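January 2025

**Potavis opens matching gift fund for small nonprofits**

Potavis is thrilled to launch a matching gift fund for small nonprofits, with over 200 groups already signed up!

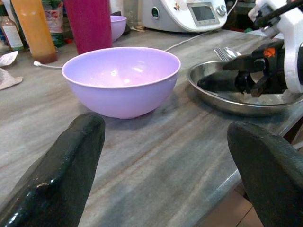 **How does the match work?**

Each new monthly donor who stays through June earns the group a one-time match, up to $1,000 per group.

"Small groups know their donors by first name, and we want to help them keep those people close," said Margaux Fleury, director of giving at Potavis.

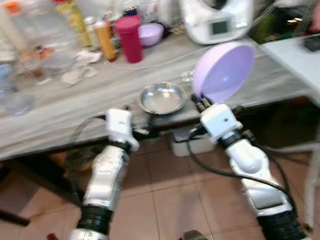
Groups also get eight free online classes on thank-you letters, year-end mailings and talking with first-time donors. Annick Girard teaches the first one, and she takes questions for as long as people have them.

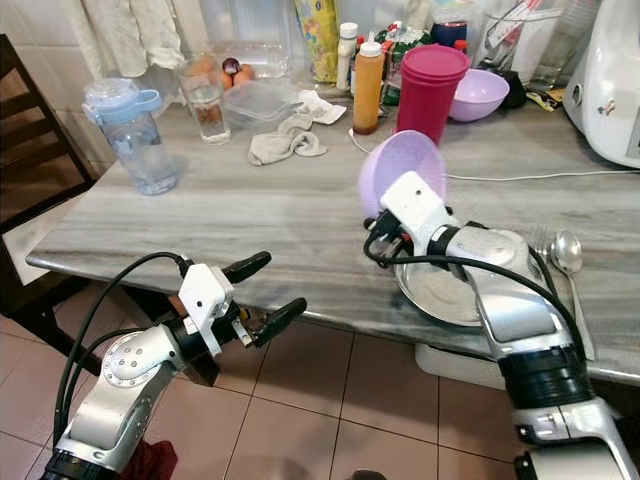 Sign-up stays open until the fund is fully pledged. Groups that joined the Rey pilot keep their old login.

Press contact: Thierry Pruvost, Potavis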